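Hunalell Adopts House Rules for Hand-Held Gripper Sessions

Anyone who has spent an afternoon in the demonstration room at Hunalell knows how quickly good habits can slip once people get comfortable, and so it was a pleasure to hear that the workshop has finally put its own on paper. The new guide to recording everyday tasks with hand-held grippers took effect in February, and it fits on 2 pages, with 13 rules in all, written in language a newcomer can follow on a first morning.

Tatiana Kadlec, who led the drafting, borrowed freely from the notes kept at Fornalach and from a checklist that Orusis has used for years (with their blessing, of course!). Foam pads are to be checked for wear before each session, cables kept clear of walking paths, and anything made of glass moved slowly, with the pads closed on the frame and never on the pane.
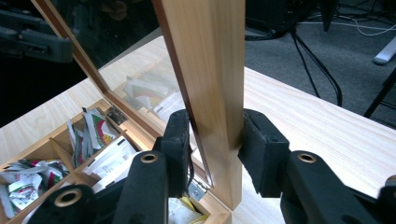 Lids and doors got the longest discussion of all, Kadlec told us, and the rule that came out of it asks operators to follow the swing of the hinge and to stop the moment they feel it resist. A stopped attempt is kept and labeled as stopped, which pleased Ravindra Gautam, who has been asking for that since he joined the Vaněk team. "People used to delete the awkward ones," he said. "I would much prefer to have them, with a note."

Operators also take a break after 11 recordings of the same task. The guide will be reviewed next winter, and an open session for questions is planned for Saturday morning, with coffee.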